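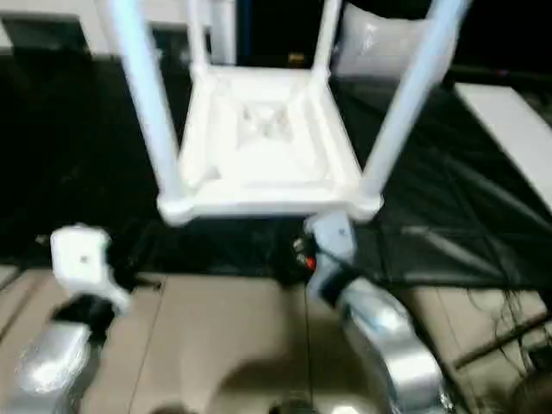 *A white stool, upside down, legs in the air.*

Renata Saavedra has tested molded seating at Drandier for 8 years. Most of her work concerns creep, the slow deformation of plastic under constant load.

"People ask about breaking strength," she said. "Few returns involve a break. The usual complaint is a rock of two or three millimeters."

Her standard test applies a static load of 111 kilograms for 3 days at room temperature. Leg spread is measured before loading, at removal, and again after a day of recovery.

"Recovery is the number I read first. A leg that comes back slowly has been cooled too fast in the mold."

She rejects any sample with more than 2 millimeters of permanent spread. Stojan Golob, who runs molding, has asked for a looser limit. She has kept it where it was in May.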